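Trutmont Computer Reuse Group
Minutes of the general meeting, 2 April 2023

The meeting opened at 10:15 in the back workshop. The November minutes were approved with one correction: the pallet of monitors went to the Nosard branch and not to Karpenko.

1. Intake
Since November the group has taken in 344 machines. Of these, 151 have been tested and passed on. The rest are on the shelves or in the parts cage. Members asked that laptops and towers be logged on separate sheets from now on. Agreed.

2. Towers
There was a long discussion of the older towers. Several have been sitting open with the heatsink off while we wait for thermal paste and a decision on which ones are worth finishing. It was agreed that a tower gets two weeks on the bench. After that it is either put back together or stripped for memory, drives and power supply.

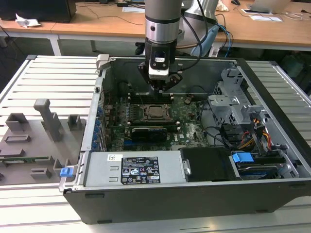
Tower on its side with the heatsink off and the processor showing. Graphics card still in its slot.

Members were reminded to keep the screws from each case in a labeled bag taped to the side panel. Old paste is to be cleaned off before a heatsink goes back on. Hard drives are wiped or pulled before any tower leaves the building, with no exceptions for machines that will not start.

3. Supplies
Grindara has quoted for paste, wipes and power cords. The quote was accepted. Memory is to be sorted by type into the small drawers, and anything untested goes in the red bin.

4. Requests
The Karpenko branch asked for two working towers for its homework room. Approved, subject to testing. Nosard asked for spare keyboards and may take what it needs.

5. Other business
The workshop door sticks again. The landlord has been written to.

Meeting closed at 11:40. Date of the next meeting to be posted on the workshop door.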